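Progress report, second period
Project: Textile reuse and linen supply, Prudura site
Prepared by: Nelly Ccori
Submitted to: Weidong Fan, Skitbridge
Date: March 3, 2025

1. Status

The project is on schedule. The intake and sorting line has run without a stop longer than half a shift since the last report. Spending remains within the approved amount for labor and is slightly over for laundry supplies (see section 5). No change to the end date is requested.

2. Intake

Since the start of the grant, 1,517 towels have been received, most of them from the Lovar guesthouses and the remainder from two Prajapati gyms that joined in December. Of these, 1,015 have been inspected, graded and returned to use. The rest are in the queue, in repair, or have been downgraded to cleaning cloth. Gym towels arrive with more pulled loops and more damage along the borders than guesthouse towels. They take longer to grade and are now scheduled in separate batches.

3. Inspection procedure

The procedure was revised at the start of this period. Each towel is laid flat and smoothed by hand from the center outward before grading. The inspector checks the terry surface first, then the woven borders, then the label, and last the hanging loop. Under the earlier procedure the loop was checked during folding, and detached or half-sewn loops were passed through to the customer. Complaints on this point have stopped.

Towels go down with the label side up and the loop pulled clear of the border. If the loop is trapped underneath, the stitching at the corner cannot be seen and the towel has to be lifted and laid again.

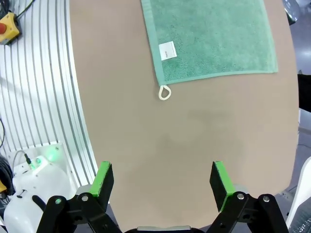

Figure 1. Green terry towel on the oval table, label up, hanging loop clear of the lower left corner.

A cream or white loop on a colored towel is easy to check by eye. Loops in the same color as the towel are slower, and for these the inspector runs a finger along the seam. Labels with faded or very small print are recorded as "unread" and the towel is graded on feel and weight only. We had hoped to sort by fiber content from the labels. Too many are unread for this to work, and the fiber column has been dropped from the log sheet.

4. Repair

Loop repair is done in batches of 100. Replacement loops are cut from cotton tape and sewn at the corner with a box stitch. Border repair is limited to open seams; towels with a torn border are downgraded. One batch was resewn after the thread tension on the second machine was found to be set too low.

5. Budget notes

Detergent use rose with the gym batches. The overrun to date is about $300 and will be covered from the transport line, where shared pickups have reduced the number of trips. No additional funds are requested.

6. Next period

Clear the ungraded queue. Write a one-page grading sheet with samples of acceptable and unacceptable loop stitching. Agree on a pickup schedule with Prajapati for the remaining gyms. Replace the thread stand on the second machine.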